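Serving tray

A serving tray is a flat, shallow platform with a raised edge, used for carrying food, drinks and other small things. The raised edge, called the rim or the gallery, stops the objects from sliding off. Trays are made of wood, metal, plastic, glass, paper pulp or woven plant fiber, and they can be round, oval or rectangular.

History

Flat carrying boards are very old, and it is difficult to say where they were used first. In many houses the same board served for cutting bread and for bringing it to the table. Later the two uses became separate, and the tray received its rim. Painted metal trays became popular when thin sheet iron was cheap enough for ordinary families. 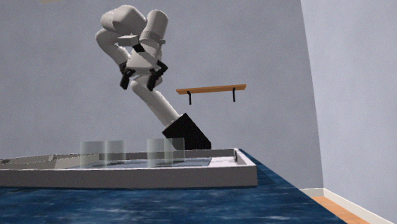 In the town of Vadau, tray making was a winter occupation. Farmers cut the wood in February, when the sap is low, and left it to dry under the roof. A workshop in the Lekemgate quarter employed some 50 people at its largest. It made mostly oval trays with two handles, and these are still called "Vadau ovals" by collectors.

Construction

A wooden tray usually has a thin bottom set in a groove of the frame. The groove must leave a little space, as the wood becomes wider in damp air. Metal trays are pressed from one sheet, and the edge is rolled over a wire to make it stiff. The Marti pattern, known from an old trade list where it has the number 129, has a rim that leans outward — this makes it easier to lift from a flat table.

Handles are cut into the rim or fixed on it. Trays without handles are more common in cafés, where they are carried on one hand. 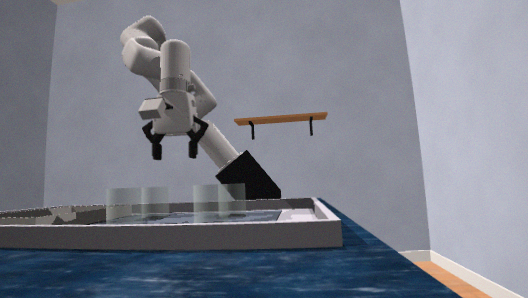 Stacking is important in large kitchens. Trays for canteens often have small bumps at the corners, so that air can pass between them after washing. The factory at Dranby sold such trays in 2 sizes, both with rounded corners.

Care

Wooden trays should be wiped with a damp cloth and not left in water. Painted ones are easily scratched by the feet of cups, and many owners put a cloth or paper mat on them.

See also: Bread board, Tea set, Tableware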